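Help wanted: packers for the snack bag table (part-time, paid)

Posted Apr 19, 2023

Hi! I'm Afia Opoku and I run Nyarko, a very small business that puts together snack bags for offices, school trips and the odd wedding. We started on my dining table and moved into a proper room in Clirkdale in January, and I still get a bit giddy unlocking the door in the morning. Orders have gone up faster than I planned for (nice problem, but still a problem!) and I need two more pairs of hands.

The work is simple to explain. A customer orders a set of bags, we sort the snacks into clear plastic containers, the containers go into fabric totes, and the totes go out to the customer. A normal order is 41 bags. The biggest one so far was 290, for a sports day over in Penham, and I ate cereal for dinner three nights running that week.

You'd be doing a bit of everything: smoothing out the totes, filling containers, checking each one against the order sheet, tucking the straps in so they don't catch on things, and stacking the finished bags by the door. The totes arrive folded flat and somehow never stay that way. If you're the sort of person who finds it satisfying to get a floppy bag to stand up straight, we're going to get along very well.

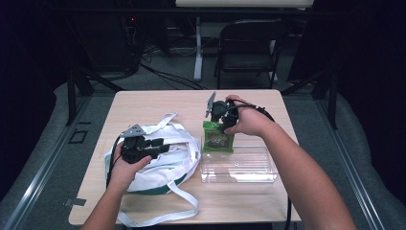

I'm fussy about how the containers get packed, so I'll tell you that up front. Little packets go in label up, so people can see what they've got when they take the lid off. Heavier things go at the bottom, anything crushable goes last, and no forcing a lid down over a bag of chips. I'll show you all of this on your first shift and you can ask me the same question ten times, I don't mind a bit.

Hours: Tuesday and Thursday, 10 to 2, with an extra shift now and then when a big order lands. I try to give a week's notice for those and you can always say no. Four hours sounds short but you'll be on your feet for a good part of it, so wear comfortable shoes. There are chairs, and we stop for tea in the middle.

Pay: $18 an hour, paid every other Friday. Training shifts are paid the same as any other shift.

You don't need experience. I've had people come from grocery stores, from libraries, and one straight out of high school who turned out to be the fastest packer I've ever met. What I do need is for you to show up on time, wash your hands properly, and tell me when something's wrong with an order, even if you're the one who got it wrong. I once sent raisins to a whole office that had asked for no raisins, so I'm in no position to be snooty.

A couple of practical things. We handle nuts and milk products every shift, so this won't suit anyone with a serious allergy to either. You should be OK lifting a full box of snacks onto a table. The room is on the ground floor, and the Nenamcombe bus stops nearly outside. Street parking is free but it fills up by nine.

To apply, drop a note through our door or ask for me at the front counter. Tell me your name, how to reach you, which days you can do, and a line or two about any job you've liked and why. No résumé needed (bring one if you have it, I'll read it). I'd love to have both people started within the next few weeks, and I'll get back to everyone either way.

Afia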